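침대 매트리스 커버가 자꾸 벗겨지는데 원래 이런가요? (침구 관리 / 세탁)

작성자: 물먹은솜이불
조회 118

안녕하세요, 눈팅만 하다가 처음 글 올려봅니다!

얼마 전에 이사하면서 매트리스를 새로 들였는데요, 예전에 쓰던 것보다 훨씬 두꺼워요. 커버는 쓰던 걸 그대로 씌우고 있고요. 그런데 아침에 일어나면 꼭 한쪽 모서리가 훌렁 벗겨져 있습니다. 저는 잠버릇이 심한 편도 아닌데 말이죠. 발치 쪽은 멀쩡하고 머리 쪽만 그래요. 어떤 날은 벽 쪽, 어떤 날은 바깥쪽, 번갈아가며 벗겨집니다.

커버는 면 100% 고무줄 밴딩이고, Skivex라는 데서 나온 퀸 사이즈입니다. 산 지 6년 됐어요. 색이 정말 마음에 들어서 웬만하면 계속 쓰고 싶거든요. 세탁은 매주 하고, 건조기에 표준 코스로 돌립니다.

궁금한 건 이런 겁니다.
고무줄이 늘어난 건지, 커버가 줄어든 건지, 아니면 매트리스가 두꺼워서 그런 건지 어떻게 구분하나요? 그리고 고무줄만 갈아서 더 쓸 수 있을까요? 손바느질은 단추 다는 정도 합니다. 재봉틀은 없어요.

덤으로 하나만 더요. 밴딩 커버 예쁘게 개는 법 아시는 분 계신가요? 저는 몇 번을 해도 둘둘 말아서 장롱에 쑤셔 넣게 되네요 ㅠㅠ

Raluca Roman 님의 답변
추천 6

와, 제가 제일 좋아하는 주제가 올라왔네요! 침구 얘기라면 밤새도록 할 수 있습니다. 길어질 것 같으니 차 한 잔 가져오세요 :)

세 가지 원인이 다 조금씩 섞여 있을 것 같은데, 집에서 금방 가려낼 수 있어요.

두께부터 재보세요
커버를 벗기고 매트리스 옆면 높이를 줄자로 재세요. 토퍼를 올려 쓰시면 토퍼까지 포함해서 재야 합니다(이거 빼먹는 분 정말 많아요!). 그다음 커버를 뒤집어서 모서리 박음선 길이를 잽니다. 윗판이 꺾이는 지점부터 고무줄까지요. 이 길이가 매트리스 높이보다 넉넉히 길어서 밑으로 말려 들어가야 제대로 잡아줍니다. 높이랑 비슷하거나 짧으면 고무줄이 아무리 짱짱해도 밤새 조금씩 기어 올라와요.
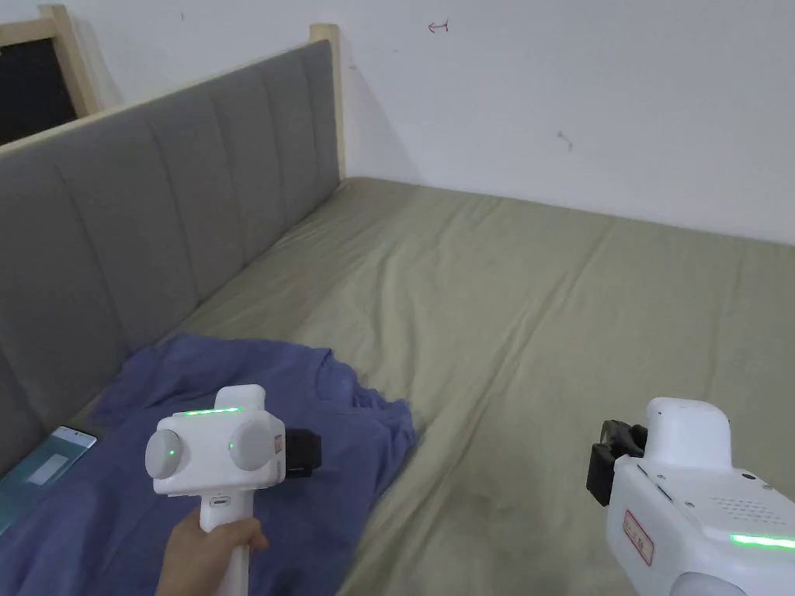

그리고 머리 쪽만 벗겨진다고 하셨잖아요. 이건 꽤 흔한 일이에요. 헤드보드에 기대서 책 보거나 휴대폰 하는 습관이 있으면 엉덩이에 눌린 천이 앞으로 밀리고, 그 힘이 전부 머리 쪽 모서리 두 군데로 갑니다. 벽에 붙여 쓰는 침대는 벽 쪽 모서리를 끝까지 못 밀어 넣고 대충 걸치게 되기도 하고요. 저도 그랬어요. 귀찮아도 커버 씌울 때만 침대를 한 뼘 당겨서 벽 쪽 모서리를 깊숙이 넣어주면 차이가 확 납니다. 순서도 바꿔보세요. 벽 쪽 머리 모서리를 제일 먼저, 그다음 대각선 맞은편 발치, 나머지 둘은 그 뒤에요. 대각선으로 먼저 당겨놓으면 나머지가 훨씬 고르게 들어가요.

고무줄 확인하기
고무줄이 든 가장자리를 손바닥 두 개만큼 잡고 쭉 늘렸다가 놓아보세요. 탁 하고 돌아오면 아직 살아 있는 거예요. 늘어날 때 바스락 소리가 나거나 돌아오다 마는 느낌이면 안쪽 고무가 삭은 겁니다. 건조기 표준 코스로 계속 돌리셨으니 저는 이쪽에 한 표 던집니다. 고무는 열에 약하거든요. 앞으로는 저온으로 돌리다가 살짝 덜 말랐을 때 꺼내서 널어보세요. 주름도 덜 생기고 고무줄 수명도 늘어나요.

줄어들었는지 보기
면은 첫 몇 번 세탁에서 대부분 줄고 그다음부터는 변화가 작은 편이에요. 포장지가 남아 있으면 거기 적힌 치수와 비교해보시고, 없으면 건조한 뒤 한쪽 끝을 누군가에게 잡아달라고 해서 팽팽하게 펴고 재보세요. 혼자 하실 거면 문손잡이에 모서리를 걸어도 됩니다. 가로보다 세로가 유난히 짧아졌다면 수축을 의심해볼 만해요.

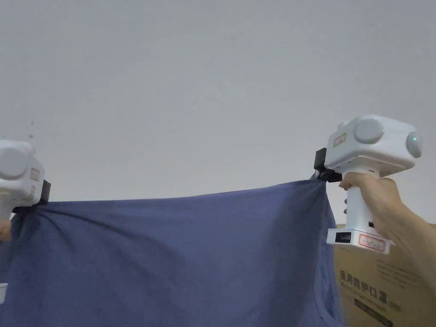 고무줄만 갈기, 손바느질로도 됩니다!
단추 달 줄 아시면 충분해요. 진짜로요. 커버 가장자리를 보면 고무줄이 터널처럼 생긴 시접 안에 들어 있는 것과, 천에 직접 박혀 있는 것이 있어요.

터널형이면 쉽습니다. 안쪽 시접을 손가락 두 마디만큼 뜯고, 헌 고무줄 끝에 새 고무줄을 실로 꿰매 이은 다음 헌 것을 반대쪽에서 잡아당기면 새것이 따라 들어가요. 헌 고무줄이 삭아서 중간에 끊어지면 당황하지 마시고 큰 옷핀을 새 고무줄 끝에 꽂아 밀어 넣으세요. 이때 옷핀이 안에서 벌어지면 정말 골치 아프니까 테이프로 한 번 감아주시고요. 고무줄 두 끝은 겹쳐서 네모나게 박음질하고, 뜯은 자리는 감침질로 막으면 끝입니다. 저는 드라마 보면서 했는데 한 편 끝나기 전에 다 했어요.

직접 박힌 형이면 뜯어내는 게 일이에요. 그럴 땐 헌 고무줄은 그냥 두고 네 모서리에만 대각선으로 짧은 고무 밴드를 덧대는 쪽을 권합니다. 시트 클립이라고 파는 것도 있는데 원리는 똑같아요. 저는 Mendes 집게형을 쓰다가 천에 자국이 남아서 결국 꿰맸습니다.

개는 법
이것도 제가 사랑하는 주제! 커버를 뒤집은 상태로 양손을 짧은 변의 두 모서리 안에 넣으세요. 손끝이 모서리 꼭짓점에 닿아야 해요. 오른손 모서리를 왼손 위로 포개 씌우면 오른손이 자유로워집니다. 그 손으로 앞에 늘어진 모서리를 찾아 올려서 또 씌우고, 마지막 하나도 똑같이요. 네 개가 다 겹치면 탁탁 털어서 평평한 데 내려놓습니다.
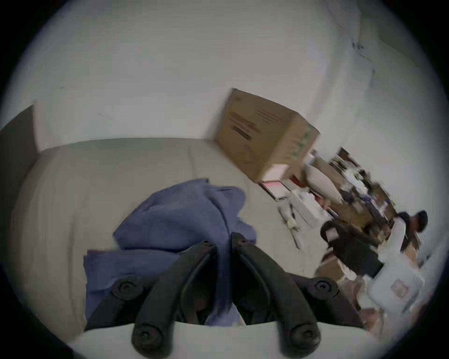
여기까지 오면 고무줄이 ㄱ자 모양으로 두 변에 몰려 있을 텐데, 그 두 변을 안쪽으로 접어 넣어서 네모를 만드는 게 핵심이에요. 네모만 나오면 그다음은 수건 개듯이 세 번 접고 또 접으면 됩니다. 팔이 짧아서 공중에서 하기 힘들면(저요!) 침대나 소파에 펼쳐놓고 해도 결과는 같아요. 처음엔 두세 번 엉킬 거예요. 저는 여섯 번째에 처음으로 네모가 나왔고 그날 가족들한테 자랑했습니다.

보관할 때는 같은 세트 베갯잇 안에 커버랑 이불 커버를 통째로 넣어두세요. 모양이 좀 비뚤어도 티가 안 나고, 꺼낼 때 짝 찾느라 장롱을 뒤집을 일도 없어요.

동네빨래왕 님의 답변
추천 2

그냥 새로 사세요. 6년이면 오래 쓰셨네요. 두꺼운 매트리스용이라고 따로 나옵니다. 저는 Dundeck 거 쓰는데 안 벗겨져요.

Chiharu Uchida 님의 답변
추천 4

위에 Raluca 님 답변이 너무 자세해서 저는 조금만 보탤게요.

고무줄 살 때 폭을 꼭 확인하세요. 터널보다 넓은 걸 사면 들어가다가 꼬이고, 너무 좁으면 안에서 돌돌 말려요. 저는 눈대중으로 샀다가 두 번 다녀왔습니다. 헌 고무줄을 조금 잘라서 가게에 들고 가는 게 제일 확실해요. 길이는 헌 것에 맞추면 안 되고요, 이미 늘어나 있으니까요! 매트리스 밑에 둘러보고 살짝 당겨지는 정도로 자르세요. 욕심내서 너무 짧게 하면 이번엔 씌울 때 손톱이 나갑니다.

그리고 두께가 모자라는 경우라면 고무줄만 갈아봐야 또 벗겨져요. 그럴 땐 비슷한 색 면으로 옆단을 이어 붙이는 방법이 있어요. 손바느질로는 좀 지루하지만 동네 수선집에 맡기면 금방 해줍니다. 옆단은 이불에 가려지니까 색이 조금 달라도 괜찮더라고요. 저는 일부러 다른 색으로 했는데 오히려 그게 더 예뻐요.

매트리스 방수 패드를 같이 쓰시는지도 궁금하네요. 저희 집은 Statis 패드를 깔았더니 표면이 미끄러워서 그 위의 커버가 계속 돌아갔어요. 면 패드를 한 장 끼우고 나서 좀 잡혔고요.

작성자 댓글 (물먹은솜이불)

세 분 다 감사합니다!! 방금 재봤는데 매트리스 높이가 모서리 박음선보다 길어요... 고무줄도 늘리니까 바스락거립니다. 둘 다였네요. 색은 포기 못 하겠어서 수선집에 옆단이랑 고무줄 같이 되는지 물어보려고요. 방수 패드는 안 씁니다.

개는 건 네 모서리 겹치는 데까지는 성공했는데 내려놓는 순간 다시 풀렸어요 ㅋㅋ 오늘 저녁에 다시 해보겠습니다.

Raluca Roman 님의 댓글

내려놓을 때 겹친 모서리를 손에서 빼지 말고, 손 넣은 채로 바닥에 눕힌 다음에 살살 빼보세요! 수선집 다녀오시면 어떻게 됐는지 꼭 알려주시고요.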